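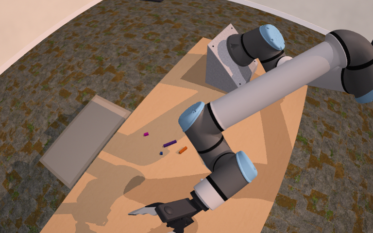

Who is Zondel for?

Anyone who wants to learn another language well enough to use it at a dinner table, a bus station or a parent-teacher meeting. Most of our students are grown-ups with jobs and families, a good many of them haven't sat in a classroom in decades, and we like it that way.

About our school

Zondel is a small evening language school. We teach Spanish, Ukrainian, Urdu and English, and we have been doing it for 13 years now, which surprises us a little every time we have to write it down. Khurram Magsi started the school with one Urdu class that met on Friday nights, mostly for people who had married into Urdu-speaking families and were tired of smiling politely through every wedding. There were 2 students the first week. One of them brought her mother the next time, the mother brought a neighbor, and by December there weren't enough chairs.

Khurram still teaches that Friday class. He has been told more than once that he could hand it over to somebody else and go home at a decent hour, and he always says he'll think about it (he won't).

These days we have more than 70 students in a term, spread over the three levels we call Starting, Getting There and Talking. We know those aren't the official names. We tried the official names for a year and people kept asking us which letter they were, so we went back to plain words. If you aren't sure where you belong, come and chat with one of the teachers for a few minutes before you sign up, and we'll find you a seat. You can move up or down in the first 3 weeks without paying anything extra, and plenty of people do.

How we teach

We talk first and do the grammar afterward. A new class will usually spend its first evening on greetings, names, food and how to ask somebody to slow down, please -- that last one gets more use than any other sentence we teach. The grammar does come, and we don't skimp on it, but by then you have a few things you already say without thinking, and it's so much easier to hang a rule on a sentence you know.

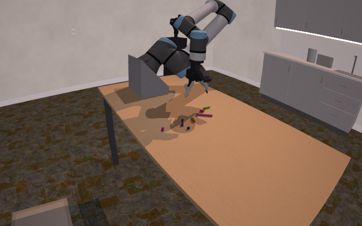

Homework is short and there is always some of it. We ask for a little reading and a little listening between classes, and if you had a terrible week and did neither, come anyway! Nobody will make a speech about it. Our beginner Spanish and Ukrainian classes use the Ukurell readers, which are simple stories with a word list at the back, and our Talking groups mostly bring in their own material: song lyrics, letters from cousins, recipes, and once a very long argument about a parking ticket.

The Stelmakh Evenings

Once a month we close the books and hold what we call a Stelmakh Evening, where everyone from every class is welcome and each table speaks one language for as long as it can manage. You can bring a friend, and you can change tables when your head gets tired. Supper comes from Jamon, the sandwich place around the corner, and they make a vegetarian tray for us if you let the office know ahead of time.

Coming to see us

You are very welcome to sit in on a class before you decide. Call or write to the office and tell us which language you have in mind and which evenings you're free, and we'll tell you what's running. Fees are paid by the term, or in 2 parts if that's easier -- just ask when you enroll. Textbooks are extra, though we keep a shelf of used ones, so have a look there before you buy anything new.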